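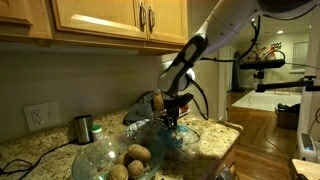

Drusero clear glass bowl with wide flared rim, holding four potatoes.

Drusero Wide-Rim Glass Bowl
Item 324 | Sold singly or in a set of 2
Reviewed for the shop by Tekle Admasu

The maker calls this an "everything bowl." I'd call it a large glass bowl and leave it there. It holds potatoes, salad or bread dough, same as the one your aunt has.

The flared rim gives you something to grab, which I'll grant is useful when your hands are wet. It also takes up more shelf than you expect, so measure the cabinet first. Clear glass shows every smear. The box says "resists water spots." Mine didn't, after 19 washes in hard water.

Drusero also says potatoes keep longer in it. I saw no proof of that and wouldn't leave them out in the light anyway. Use it for scrubbing and serving, and store them somewhere dark.

The Dokero bowl costs less and has a plain edge. If you don't care about the rim, buy that one.

Not for oven or stovetop. No lid included. Back in stock in September.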